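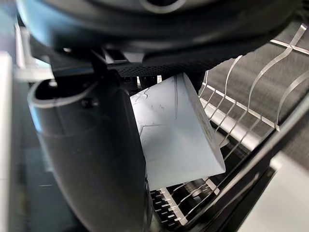

The Day the Robot Wouldn't Let Go

Picking something up is the part of a robot's job that everyone claps for. Letting go gets no applause at all, and letting go is where Bristier got into trouble.

Bristier is a robot arm at the Droltach workshop. Its task was to carry a block to a dish rack, lower it, open its fingers and back away. It had done this 105 times without a fuss. On the next try it did everything except the third step. The fingers stayed shut. Then the arm backed away, just as it had been told to, and took the block with it. The rack came along too, hooked on a corner, and landed on the floor with a noise like a drawer of forks falling downstairs.

So what went wrong? The program sent the message "open" and then waited 2 seconds. After that it moved on. It never checked whether the fingers had opened. Imagine shouting "I'm getting off!" and stepping off a bus without looking to see if the door is open. You can guess how your nose would feel.

The fingers hadn't opened because a plug had worked itself loose. Plugs do that. The bigger mistake was the missing check, and a person had left it out. Robots get blamed for a lot of things people forgot.

Now Bristier has a sensor that feels where its fingers are. If they are still closed, the arm stops and a red light comes on. There is a big stop button by the bench as well, and grown-ups must press it before they put their hands anywhere near the rack.

The block was fine. The rack leans a bit.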